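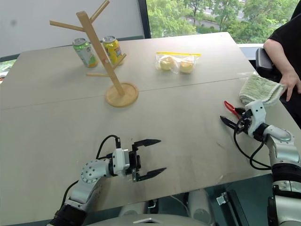 ## The Long Way Around: How I Got Back Over the Bridge

I was 46 when I stopped driving over the Toromach bridge. I'd crossed it twice a day for years with a coffee in one hand (don't tell my insurance company), and then one gray morning, halfway over, my hands went numb and my heart started slamming and I was completely sure I was going to pass out and take the minivan through the railing. I made it to the other side, pulled into a gas station and cried next to the air pump.

After that I took the long way, which adds 24 minutes each direction. I told my boss there was construction, and I told my husband I liked the scenery, and he must have known I was lying, there's nothing out there but storage units!

## Avoiding it worked great, until it didn't

Skipping the bridge felt wonderful. Every time I turned left and took the county road instead, my shoulders dropped about a foot. The trouble is that my brain took notes. We didn't go over the bridge and we didn't die, so obviously the bridge was the problem. Pretty soon overpasses were on the list too, and then the top level of the parking garage, and then the highway, period.

I finally said something to my neighbor Tadeusz Nowicki over the fence, mostly to explain why I couldn't take his dog to the vet across the river. He didn't laugh. He'd had the same thing with elevators and had climbed nine flights to his old office for an entire winter. He gave me the name of his therapist, Mirko Marino, and I carried the sticky note around in my purse until the glue gave out.

## The ladder

I figured we'd talk about my childhood. We did a little, but mostly Mirko wanted to know what scared me, in what order, and what I thought would happen. Then we built what he called a ladder. The bottom rung was looking at pictures of bridges on my phone. The top was driving the Toromach alone, at rush hour, in the right lane next to the rail.

In between came a lot of odd little errands. I sat in the parked car where I could see the ramp. I walked across the old footbridge at Gikach, then walked across it again and stood in the middle until I was bored, and yes, boredom was the assignment! I also ran up and down his office stairs to make my heart pound on purpose, so I could find out that a pounding heart was something I could sit with. I hated that one the most. The guy in the next office, a tax preparer, started wishing me luck.

Mirko had me write down my prediction before each try. "I will faint." "I will lose control of the wheel." Afterward I wrote what happened. I still have the notebook and the handwriting in it is terrible.

## 600 yards

The bridge is 600 yards long. I know this now because I looked it up the night before, against advice.

My first crossing was on a Sunday with my husband in the passenger seat, keeping quiet as instructed. I shook the whole way. My second was worse. By August I was doing it alone with the radio on, and one evening I got home and realized I couldn't remember the drive.

I still get a flutter when it's windy. I've had two bad crossings this spring, and both times I turned around and drove it again before supper. Tadeusz's dog has a checkup coming up and I've already told him I'm driving.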